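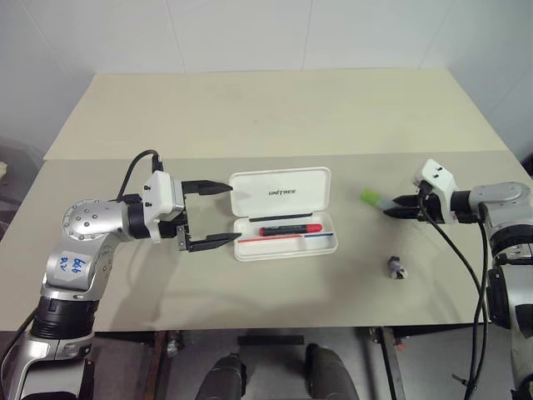 Two corrections to the July notes on filling psyllium capsules at home, then a reply to the question quoted below. The notes gave the fill by volume. Husk and husk powder have very different densities, so the fill has to be given by weight, and the weight has to be taken again for every new bag. The notes also said to work on any clean surface. Surface color matters more than I allowed for: on a pale cream table against white tile, as in the photo, spilled husk powder is hard to see, and what is on the table is missing from the capsules. Put a dark tray under the filler.

On 14:20 the list received:

> I have the Jondico hand filler and a bag of the Folwood powder. The tray fills unevenly. The capsules at the corners come out light and the ones in the middle are packed hard. I tamp once, at the end. Also, my scale (a Lastia) won't settle on a single capsule. Should I be weighing them one at a time? And is it OK to mix in the ginger from Diệp, or will it settle out?

Uneven fill: tamping once at the end is the likely cause. Spread powder over the plate, tamp lightly, spread again, tamp again. I do four passes. Start each spread from a different corner. If the corners are still light after that, check that the plate sits flat on its base. Mine had dried powder under one foot.

Weighing: a kitchen scale is not meant for a single capsule. Weigh 14 together, subtract the weight of 14 empty shells from the same lot, and divide. This gives you the average only. It will not show the corner problem, so take one batch from the corners and one from the middle and compare.

Ginger: it will separate if the grinds differ. Sieve both through the same mesh and mix in small lots, no more than you can fill in one sitting. Label the jar with both ingredients. Anyone on blood thinners should ask a pharmacist before adding ginger.

General points, unchanged from the notes:

- Take psyllium with a full glass of water. Capsules are no exception.
- Keep it 2 hours apart from prescription medicine unless your pharmacist says otherwise.
- Do not take it if you have trouble swallowing.
- Keep shells closed up until use. They go brittle in dry air and sticky in damp air.

Section 5 of the notes (storage) still needs a rewrite. Send changes to the list as plain text, please.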